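Keep the Clutter In

There is a recurring argument among people who gather examples for arm policies, and it concerns the table. One side wants it bare. The other side, which includes me, wants it to look the way a table looks when somebody lives with it.

I spent most of May at the Bratthorpe site, where Selma Kneževič runs collection for Brirnar. The work is kitchen work: pick up, carry, set down, open, close. An operator drives the arm through the task by hand control, the recording is saved, and a reviewer marks it as kept or dropped. By the end of the month we had 986 kept recordings, and 18 held out for testing. Those are small numbers, so what goes into each recording matters a good deal. 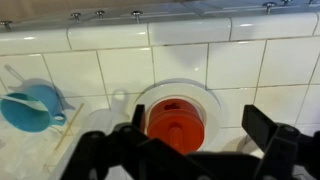
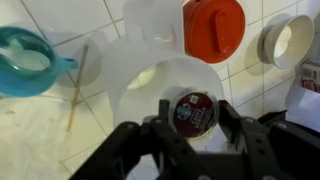
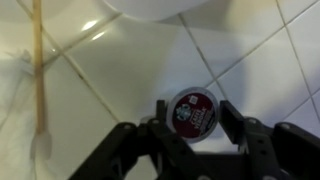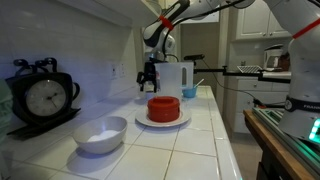 The case for a bare table is simple. Fewer objects means fewer ways to go wrong, shorter recordings, and a reviewer who can work faster. Mojtaba Bagheri has made this case to me more than once and he makes it well. If a policy can't close on one target with nothing around it, he says, adding a second object only hides the fault. I accept that for the first week of a project. I don't accept it for the fourth month.

My trouble is with what the model picks up from a clean set. A dark gripper against a plain background is an easy pattern, and the policy will lean on it as hard as it can. Pale items on pale surfaces get much less practice. So do neighbors that share a color with the target, and so do the partly hidden views that come up in almost every real reach. We had 2 policies at Bratthorpe trained on the same number of recordings, one from bare tables and one from mixed. I would ship only the second.

Mixed recordings do cost more. Operators hesitate, and hesitation gets copied along with everything else. Lise Friesen drops any recording with a pause longer than 4 seconds before contact, and I think that rule is too strict - a pause followed by a good correction is worth keeping, provided the label says so. We have not settled this.

What I would ask of any team starting out is that the layout be written down along with the recording. The Rultumley tool has a field for it. Most people leave the field blank, and then cannot say later which layouts they are short of.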